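Home | Catalogue | Data | Contact

# Tarkalico home decor catalogue, data card

The file holds the product listings of the Tarkalico shop in Sudton: wall mirrors, picture frames, candle holders and small shelves. Marin Hodžić typed it from the paper cards and checked it against the stock shelf. There are 737 rows, one for each article.

## Columns

- code: the shop code, always 5 characters
- name: as printed on the card
- maker: mostly Stekik or Vasić
- colour: one word, lower case
- width_cm, height_cm: outside measure, with the frame
- hanging: hook, wire, stand or none
- price: Canadian dollars, without tax

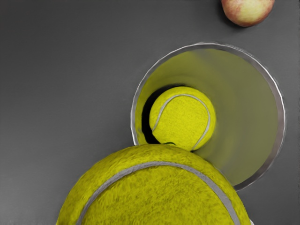

*Tennis balls, with a container and an apple (rendered).*

## Known problems

For 19 mirrors from Vasić the height was measured without the top ring. I have left these values as they were and wrote "ring" in the notes field. Please do not compare them with the Stekik mirrors before you correct this.

The colour "grey" covers silver paint and also bare metal, which on the old cards were not separated. Oval frames have the largest width only. Where a price is empty, the article is no longer sold.
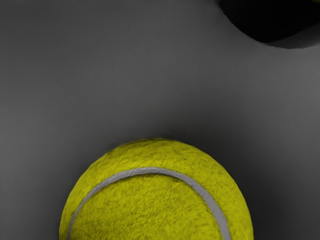 *Tennis ball, close view (rendered).*

## Versions

Version 3 is dated 2020-08-24. It repairs the accents in the maker names, which were lost when the file was saved in June. Older versions are kept in the folder "old" and should not be used for new labels.

## Use

You may use the listings for any purpose if the shop is named. The product texts from Stekik belong to the maker, so please ask them first.

Comments

**petra_l:** Is the candle holder width with the glass or without?

**Marin Hodžić:** With the glass. I will add it to the columns part.

**oldframes:** Code column opens as numbers in my spreadsheet and the zeros at the front are gone. Importing it as text fixed it.

Contact: Tarkalico, Sudton | © Tarkalico | Back to top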